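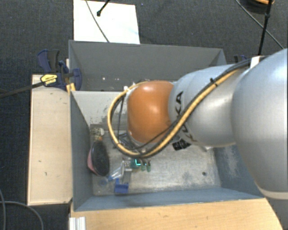 Flotdale began as a repair counter for household odds and ends, and it still feels like one on a busy morning. Hatsue Imai opened it with a single workbench and a habit of never throwing out a good storage bin, and plenty of those early bins are still with us. We sort returned and mixed goods for small shops that don't have the room or the patience to do it themselves, and nearly everything that comes through our door spends a little while in an open gray bin with scuffs and scratches all over its floor. We like them that way! A bin with some wear on it has done honest work, and we'd sooner keep it going than buy a shiny one.

These days there are 11 of us, and we look after goods for 397 shops, from the corner hardware store to a toy seller in Kullitz who has been sending us parcels since our second year. Sandro Bassi runs the sorting room and will happily talk to you about bins for as long as you let him. Nhi Vũ answers the phone, the mail and most of our harder questions, and Edem Addo makes sure that what belongs to you goes back to you, wrapped the way you asked.

We moved into our present building on Yokoyama Lane in November, six doors down from the old counter, and we're still finding places for things. Come by and say hello if you're in the neighborhood. The side entrance is the one to use, and there is usually a pot of tea on.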